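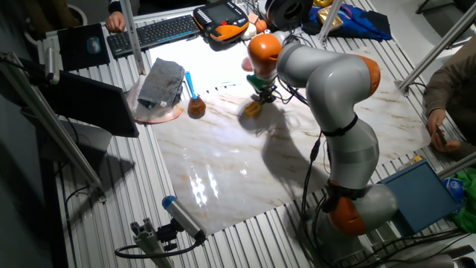

Why does a polished marble counter go dull where lemon juice has been left on it?

The acid in the juice dissolves a thin layer of the stone, and the roughened surface underneath scatters light that the polish used to reflect.

Shops that sell countertops tend to call this a stain, and so do most of the people who own them. The distinction matters because the two faults have different causes and different repairs. A stain is foreign material that has moved into the pores of the stone. An etch is stone that has gone. A household cleaner may lift the first. It can do nothing for the second, and an acidic one will make it larger.

Marble is mostly calcite, a form of calcium carbonate. Acids react with it to give a soluble salt, water and carbon dioxide, and in a kitchen the reaction starts as soon as the liquid lands. Vinegar, wine, tomato, soft drinks and many bathroom sprays are strong enough. On a polished slab the result is a pale mark with a fairly sharp edge, often a ring the size of a glass. On a honed slab, which has a flat, matte finish from the start, the same loss of material is much harder to see. That is the usual argument for honed marble in kitchens, and it is a fair one, although a honed surface shows oil and fingerprints more readily.

Calcite is also soft. It stands at 3 on the Mohs scale, below the steel of a kitchen knife and well below the quartz grains in ordinary grit. A pan dragged across a counter with sand under it leaves scratches, and a heavily used area slowly takes on a haze of them. Owners often read that haze as dirt and scrub at it with an abrasive powder, which adds more. 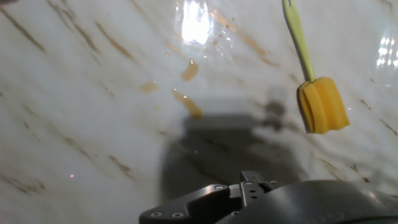 Yu-ting Chiang runs the finishing shop at Nornier, a stone yard in Plevosville that takes in residential repair work alongside its new fabrication. Her first step on any job is a gloss reading, taken with a handheld meter on an undamaged part of the slab, usually at the back near the wall. The meter sends a beam at the surface at a fixed angle and reports how much comes back at the matching angle. The number becomes the target.

"People judge polish by looking straight down," Chiang says. "You have to get low and look across it toward a window. Everything shows up then, including the last repair."

One recent job was an island top from Nedeljković, a supplier whose white slabs are common in the area. The sound area read 70. The owner had left cut citrus on it overnight on a Saturday, and the mark was wide enough that spot work would have left a visible patch. Chiang taped off a rectangle out to the nearest strong vein and worked the whole of it with diamond pads, in order, up to 2000 grit, then finished with a polishing powder and a little water under a felt pad. The repaired area came back at 68. She stopped there. The difference was below what she could pick out by eye in that room, and each further pass takes off more stone and risks a shallow dish in the surface that reflections will give away.

The order of the pads is the part that home repair kits handle worst. Each grit has to remove the scratches left by the one before it. If a coarse pad is used where a fine one would do, its scratches are deeper than the etch was, and the job grows. If a step is skipped, the final polish brings up a shine with the old scratches still visible beneath it. Light etching seldom needs a coarse pad at all. Many marks that can be seen but not felt with a fingernail will respond to polishing powder alone, worked by hand with a damp cloth in small circles and rinsed off before it dries.

Sealers cause the most confusion. The common type is an impregnator, a thin liquid that soaks in and lines the pores so that oil and water enter more slowly. It gives the owner time to wipe up a spill before it becomes a stain. It does not cover the face of the stone, so acid reaches the calcite as it always did. Bustik, the impregnator used at Nornier, is applied with a pad, left to dwell, and buffed off completely; residue that dries on the surface forms a gray film, and that film accounts for a fair share of the calls Chiang gets each October, when people have sealed their own counters ahead of the holidays. 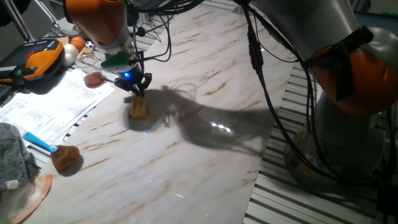
The test for whether a sealer is still working is simple. Put a spoonful of water on the counter, leave it for a few minutes, and wipe it dry. If the stone under it has darkened, water is getting in and the surface is due for another coat. If the color has not changed, more sealer will do nothing except sit on top. The area around the sink and the stove wears first, and there is no need to treat the rest of the counter on the same schedule.

Film-forming coatings are the other option. These are clear polymer layers, either sprayed on or applied as a sheet, and they do keep acid off the stone. Ecaterina Ciobanu, who specifies interior surfaces for apartment buildings, has used them in rental units and has mixed views. The coated counters came through tenancies without etching, she says, but knife cuts in the film could not be buffed out, and hot pans left cloudy spots. "You are then maintaining plastic," she says. "It's easier to replace than marble, but you do have to replace it." In owner-occupied units she now specifies honed stone with an impregnator and leaves a care sheet in the kitchen drawer.

The care sheet is short. Clean with water and a pH-neutral soap, using a soft cloth or a sponge without a scouring face. Rinse – soap left to dry builds up as a dull layer that looks a good deal like etching and sends people to the repair shop for nothing. Dry the surface afterward, particularly where the tap water is hard, as the mineral left by evaporating water is itself calcium carbonate and cannot be dissolved off without attacking the counter as well. Heavy deposits around a faucet have to come off mechanically, with a razor blade held almost flat and kept wet.

For oil stains the sheet gives a poultice: baking soda and water mixed to a thick paste, spread over the mark, covered with plastic wrap and taped at the edges for a day, then uncovered and left until it is dry through. The paste draws the oil up as it dries. Deep stains may take several rounds, and the stone can look darker between them while it still holds moisture.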